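Garment folding

Garment folding is the household job of turning a loose piece of clothing or cloth into a smaller, flatter or rounder shape so it can be put away. I've been keeping this little home encyclopedia going for a while, and folding is the entry I get the most mail over (people have feelings!), so I rewrote the whole thing on 4 July 2018 instead of going to the parade.

Where it gets done

Most folks I know fold on the bed. It's wide, it's soft, it's at a decent height, and you can't go to sleep until you've finished, which helps me a lot. Tables are better for crisp edges. The old Garrido housekeeping manual, all 200 pages of it, wants you at a table and standing up straight, and I've never once managed that on a Sunday night.

Main methods

The flat fold is the one you see on store shelves: sleeves in, sides in, then halves. The file fold goes one step smaller so the piece stands on its edge in a drawer. The roll starts at the hem and goes up to the collar, and it's my favorite for T-shirts and pajamas. Then there's the Trerell fold, a kind of roll with the last few inches tucked back into a pocket of cloth. It stays shut in a suitcase, but oh boy, does it crease linen.

Picking up a corner

Before any of these, you need to find a corner and lift it, and with soft knits that's half the work. Pinch the cloth, raise it, and let the rest hang or spread out until you can tell which end you've got. On a pale sheet a blue piece is easy to read, folds and all.
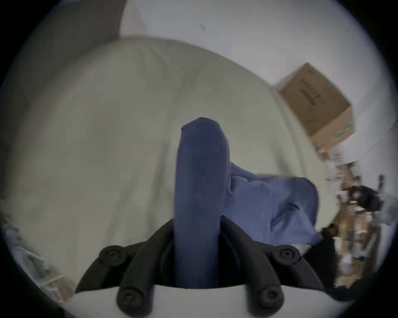 Does rolling clothes save more room than folding them flat?

It depends on the drawer. Rolls do well in deep, narrow ones and in bags, while flat folds stack better on open shelves, and thick sweaters take up much the same space either way.

See also: Ironing; Linen closet; Flastano drawer dividers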